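Re: [cell-planning] Second kitting station – Tradbridge quote and the January budget

Salma Lahlou wrote:

> All, the Tradbridge quote is in the shared folder. It covers one arm, one
> gripper, the Volley software for 12 months and 6 days of their people on
> site. They say it will hold its price until the end of January. Given that
> the pilot bench is picking all four part families, I would like to put the
> second station in this budget and skip another round of trials. Payback on
> their sheet is 18 months. If anyone objects, please do it before I send
> the request up.
>
> Salma

Salma, all,

I object, or at least I object to the 18 months. I read the payback sheet twice and then went through it with a pencil, and I think we are being asked to buy on the strength of the parts that are easy.

First, the sheet assumes the arm replaces a full person on kitting. It doesn't, and it won't with the second one either. Somebody still fills the trays, spreads the parts out, and deals with whatever gets tangled. On the pilot we booked that labor to "setup" and Tradbridge left setup out of the running cost. Put it back in at even half of what we logged and the 18 months goes somewhere I don't want to defend in front of the Celham people.

Second, the gripper. The quote has one gripper and no spare fingers. We have been through this with the Ouazzani feeders, where the machine was the cheap part and we paid for wear items for years. I want a price list for fingers and pads as an attachment to the quote, with the price fixed for the same period as the software.

Third, and this is my main problem, "picking all four part families" needs a closer look. Yes, it picks from all four. The way we present them matters a lot.
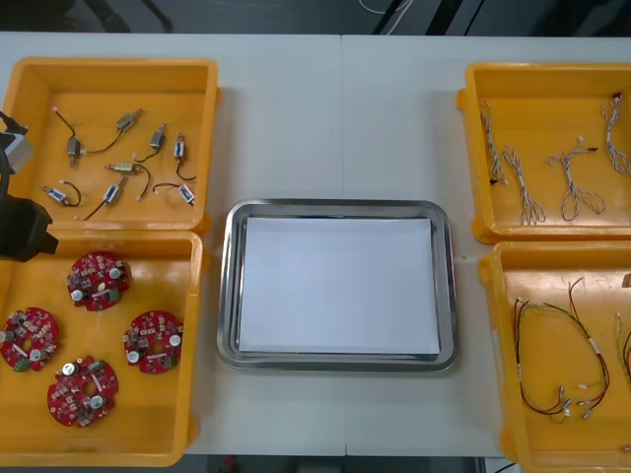
Page 2 of 3

Look at the solenoids, top left. They are lying apart from each other on a flat tray floor, eight of them, each with its own bit of space and its leads more or less to itself. Same with the round red boards under them. Production does not look like that. Solenoids come to us in a bag, and when you tip out the bag you get one object made of solenoids and wire. I would like to see a pick rate from a tray that was filled the way second shift fills it, in a hurry, before we multiply anything by two.

The harnesses worry me more. The braided gray-and-white ones have some stiffness, and I can believe a decent number there. The thin red, black and yellow-green ones are another matter. They sit in a big floppy loop and I have yet to see anything from Tradbridge that gives their results separately from the rest. The sheet has one success figure for all families together. A good score on boards can hide a lot of bad harness picks in an average like that. Please ask them to split it out by family.

Some smaller things about the bench itself, which also has to be budgeted:

The pilot sits on two tables pushed together. I would not sign for a second station on that. If the tables shift, somebody has to teach the positions again, and I can't find the hours for that anywhere in the quote. A proper base plate is not in there either.

The steel tray lined with paper is fine for a pilot. The kits go into divided boxes. Who is paying for the box fixture, us or them?

Floor cable. We need a covered run for the second station and facilities will charge us for it.

The 6 days on site. Is that 6 days of one person or 3 days of two? Does travel count? The first time, it did.

What I would support: keep the pilot bench going, run 20 full kits per shift with trays filled by the regular crew, and log every time a person has to step in, along with how long it took. If the numbers hold up by the end of the trial I'll help write the request myself. If Tradbridge won't hold the price until then, I would like to know why a price for hardware they sell all year has to expire in January.

I am not against a second arm. The boards alone probably justify something – maybe a smaller cell that does boards and solenoids and leaves the harnesses to people. Has anyone asked for a quote on that? It would drop the fanciest tier of the Volley license, and I suspect that is the reason it hasn't been offered.

Salma, can you hold the request until we have the split figures and the finger prices? Both are things they should be able to send in an afternoon.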